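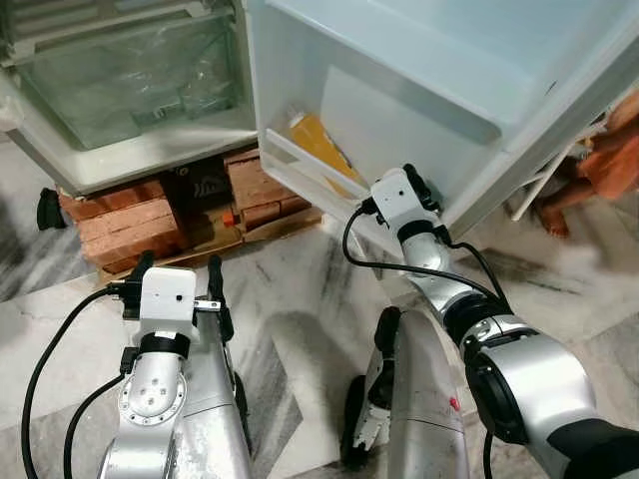 The fridge, open, with the crisper drawer down the bottom and a yellow-orange bottle in the door.

Home | About Us | Our Classes | Hire the Kitchen | Find Us

About Dudgate Cookery School

Hello and welcome, and thank you for wandering over to this page, which our web person tells us is the one everybody reads second (after the prices, fair enough).

Dudgate is a small cookery school at the bottom of Brollen Street, in what used to be a saddlery and then for a long while a shop that sold curtains. Shewit Woldemariam and Lorcan Moynihan started it after meeting at a night course in bookkeeping, which neither of them enjoyed, but they did share a lot of suppers out of lunchboxes on the back steps and got talking about how many of their friends had never been shown how to cook a pot of lentils. The first class was held one Sunday in June with six people, two of whom were Lorcan's sisters, and the gas ran out halfway through the onions. Everyone stayed anyway and we had salad.

Since then 2,744 people have come through the door, and a good many of them have come back with a neighbour or a teenager in tow. We still teach in small groups because we like to know your name and whether you can stand coriander.

What we teach is home cooking, the sort you do on a weeknight when you're tired and there's half a cabbage to use up. Shewit takes the Ethiopian and Eritrean classes, and her injera weekend is the one with the waiting list (sorry! we're adding another). Lorcan does bread, soups and pies. Obsa Negash joined us as a student, kept staying behind to help wash up, and now runs the beginners' course, where you'll learn to hold a knife, cook rice three ways and make a decent gravy. Nahom Ambaye looks after the preserving days in late summer, when the whole street smells of vinegar and plums and we go through more jars than you'd believe.

Reece Goodall answers the phone and keeps the bookings straight. If you've had a cheerful email from us with the wrong parking directions in it, that was the old one, and Reece has fixed it.

Classes cost $60 for an evening, and that covers your ingredients, a printed recipe and your dinner. The full beginners' course is $453 over eight weeks, and you're welcome to pay it off in bits as you go. We also keep a couple of free places in every course. Just ask, you don't need to tell us why.

Most of our vegetables come from the Kuusk family's farm stall, and our flour is stoneground at Fumeck, up the valley, by people who are very patient with Lorcan's questions. We try to cook what's in season, so the menu on the day might be a little different from the one on the website. Please let us know about allergies when you book, and bring an apron if you have a favourite colour. Ours are all brown.

The door opens at half past five for evening classes and the kettle's always on. Come early if you'd like a cuppa and a chat before we start.

170 shares | 3 comments

Marg T.
Did the pies class with my husband and he's made one every week since. Send help. Lovely people.

Devinder
Is there street parking after six or should we use the lot behind the church?

Reece at Dudgate
Hi Devinder, street parking is free after six, but the church is happy for you to use theirs too. See you there!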